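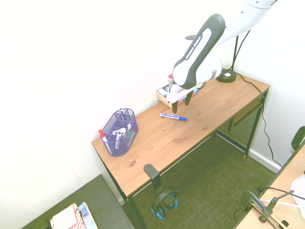

The robot, the pen pot and me

Last updated: August

I have now put the same marker pen into the same purple pen pot more times than I did in nine years of office work. The difference is that I used to do it with my own hand.

The job is called Clikis, which Bergþóra says was a working title. The aim is that the arm learns to tidy a desk by being shown how, and the one doing the showing is me, sitting with a controller and trying to remember which way is left from the robot's point of view. I get it wrong first thing in the morning and again after lunch.

We want 1000 good goes at "marker into organiser". A good go means the arm comes down, the fingers close round the barrel, the pen goes up, over and in, and I don't swear loudly enough to put Gopinath off his work. If I knock the pot over, it doesn't count. If I miss the pen, open up and try again, it does count, and Gopinath likes those best. Apparently a robot that has only ever seen things go well has no idea what to do when they don't. I went to a school like that.

The pot is a pig, by the way. It's wire mesh with compartments, and a pen that goes in at a slant will catch on a divider and sit there looking smug. With my own fingers I'd give it a little wiggle. Try doing a little wiggle through a Franka arm. My first attempt was more of a shove.

Before this we tried it the other way, holding the arm and walking it through the movement by hand. I was much better at that and felt quite graceful, like leading a very stiff aunt round a dance floor. Ákos watched the playback and pointed out that my elbow was in most of it. So, the controller.

My rate is creeping up. I got 2 clean ones in my first hour and I'm not telling you what it is now, as Triin reads this and Triin is faster. She's also started laying the pen down at awkward angles before my turn, "for variety".

Next up is the lamp switch. I've asked for leave.

Filed under: Work, sort of

More from the blog:
Laine borrows my bike
Three trains to Omemberg
What I got wrong about soup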